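How do you teach a robot to fold a shirt?

Hi, it's Madalena Figueiredo again! Last time I told you how robots see. Today I want to tell you about my favourite bit of my job at Staltimstead, which is being a robot teacher (yes, that's a proper job).

When you learnt to tie your shoelaces, I bet somebody showed you. Maybe they even held your hands and moved them along the laces. We can teach a robot in just the same way, and there are 2 ways to do it.

The first is to hold the robot's arm and push it gently along. The robot has sensors in its joints, a bit like the feeling you get in your elbow when you bend it, so it can remember every move. It's a bit like dancing with a very heavy partner!

The second way is remote control. I hold a pair of handles, and when I move my left hand, the robot's left arm moves too. If I squeeze, its fingers close. My first go was in March and I was TERRIBLE. I dropped the same sock 18 times.

While I'm doing all this, the computer saves two things: how the arms moved and what the cameras saw. One lesson on its own doesn't teach it very much. A shirt never lands on the table quite the same way, so the robot needs lots of goes to learn from, and for a tricky job we might record 1000 of them. My arms do get tired, so I stop for a biscuit every now and then.

Robots don't have hands like ours, either. They often have a gripper with two fingers, and those fingers can spread apart or pinch together.

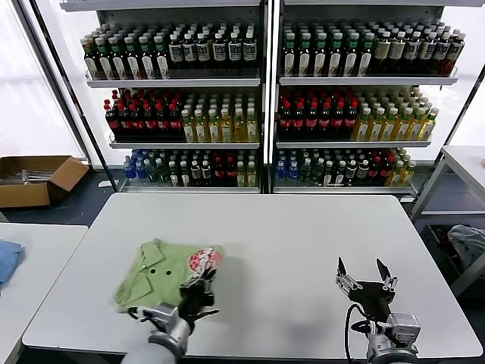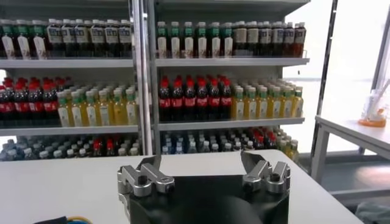

Try being a robot yourself! Put on some thick gloves, use only your thumb and one finger on each hand, and fold a T-shirt. Now get a friend to tell you every single move, and don't do anything they haven't said. "Pick up the sleeve" won't do. Which sleeve? Which bit of it? I tried it with my class at Proditz and we were giggling after 3 moves.

Next time I'll tell you what happens when the robot has a go without me holding the handles.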